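Workshop notebook, finishing bench
20 September 2020

Hardwax oil trial, second round

Carrying on from the first set of panels. The question is still whether the Pistance oil will stand up to daily wiping on a café table, or whether we go back to the two-part Trekuton lacquer and put up with the harder repairs. The Dambrauskienė job is waiting on the answer.

Panels
Three offcuts of silver birch from the same board, sanded to 180 and vacuumed. Wiped with a damp cloth to raise the grain, left overnight, then 240 by hand. A is Pistance, two coats. B is Pistance, three coats. C is Trekuton, one sealer and one top coat. Batch number on the oil tin is 458. The first round came from an older tin that had skinned over, so I don't trust the sheen readings from that set.

Application
Oil went on with a white pad, worked in along the grain, excess off after 15 minutes. A took up more on the first coat than B did, probably the end nearer the heartwood. The second coat was even on both. The third coat on B sat on the surface and had to be buffed twice before it stopped feeling tacky. Lacquer sprayed in the booth, extraction on, no runs. Slight orange peel in one corner of C, flatted back and left alone.

Cure
Shop was cold for most of the week. Vaida Paju moved the oil panels to the rack above the compressor, which is warmer but dusty. A few nibs on A as a result. Knocked them off with a grey pad. In future the rack gets a cover or we don't use it.

Wipe test
Target is 2,000 double strokes per panel, damp cloth, fresh cloth whenever the old one starts to drag. A is at 712. Slight loss of sheen in the stroke path, visible only against the window. No grain raise. B and C not started.

Cleaner for the test is plain water for the first half and diluted Firkever for the second. Mix it fresh each day. The bottle left over from the first round had separated and I tipped it out.

A spray bottle and a soft cloth are all the daily care sheet will ask for, on a round top as on any other.

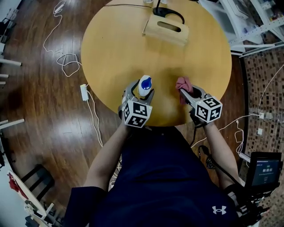
Stain spots
Coffee, red wine and vinegar on A and C, under watch glasses. Coffee left nothing on either. Wine left a faint grey ring on A, gone after a light rub with oil. Vinegar dulled A slightly. C unaffected by all of them. Repeat on B once it has cured properly.

Open items
— Finish the strokes on A before starting B, same operator if possible.
— Weigh the tin before and after the next coat, I forgot this time.
— Ask the Pistance rep if the third coat is advised on birch at all. The data sheet only mentions oak.
— Label the backs of the panels in pencil. Marker bled through on the last set.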